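Cuaderno de taller, julio. Acabados, prueba con jabón y aceite

Sigo con lo de los tableros claros para el encargo de Kozma. Quieren que la madera se quede como está, sin que tire a amarillo, y el aceite que usamos siempre la oscurece demasiado. He dejado preparadas cuatro probetas del mismo tablón, todas lijadas igual, hasta grano 200, y con el polvo retirado con aspirador y trapo seco. Nada de trapo húmedo esta vez, que la última levantó el repelo y hubo que volver a pasar la lija.

Probeta A: jabón en escamas disuelto en agua templada, dos manos.
Probeta B: aceite Tarnosico con pigmento blanco, una mano fina, retirado a los quince minutos.
Probeta C: aceite Bidwood natural, una mano. Es la que sirve de comparación.
Probeta D: sin nada.

La A a las nueve de la mañana estaba seca al tacto. Un poco áspera, se arregla con una pasada muy ligera a favor de veta. El color apenas cambia respecto a la D. La B queda algo más fría y tapa un poco los poros, pero en las testas chupa de más y sale una mancha lechosa. Probar a sellar las testas antes, o a lijarlas más fino que la cara. La C, lo de siempre: bonita, y demasiado cálida para lo que piden.

Con la veta larga y ondulada el pigmento blanco me da problemas. En las bandas anchas se reparte bien. Donde las líneas van muy juntas se queda dentro y las marca, y en los óvalos que deja el corte tangencial hace un cerco. Con jabón no pasa.

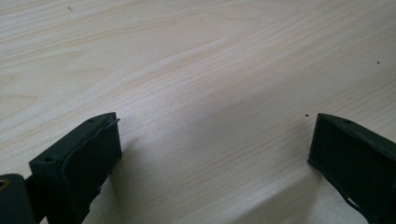

Jianhua Wan opina que el jabón no aguanta en una mesa de uso diario y que en cuanto caiga un café habrá que estar lijando. Prefiere la B, rebajada a la mitad con aceite sin pigmento, y dice que el cerco se evita si se frota en círculos al retirar y se termina a favor de veta. Recuerda también que en Bostley pidieron jabón y volvieron a los pocos meses a preguntar por otra cosa.

Apuntado. Hago una probeta E con esa mezcla, a partes iguales, y repito la A con tres manos para ver si la tercera cierra algo más. A las dos les echaré café y vinagre, una gota de cada, y las limpio a la hora. También agua, con un vaso encima toda la noche.

Cuentas, para no volver a hacerlas: el tablero grande tiene 900 mm de ancho y con las dos caras y los cantos se va a algo más de un bote. Si al final es jabón, el gasto es casi nada, pero hay que sumar la visita de mantenimiento y eso Kozma no lo ha presupuestado. Preguntar antes de seguir.

Otra cosa. El bote abierto de Tarnosico tenía piel por encima y el pigmento asentado en el fondo, duro. Lo he removido con espátula un buen rato y aun así quedaban grumos, así que lo colé por una media. Puede que parte de la mancha de las testas venga de ahí. Para la E abrir bote nuevo y poner la fecha en la tapa.

Los trapos del aceite, extendidos fuera y luego al cubo de agua. Ayer había dos hechos una bola debajo del banco.

Pendiente: cortar la E del mismo tablón, pedir escamas de jabón, llamar a Kozma por lo del mantenimiento.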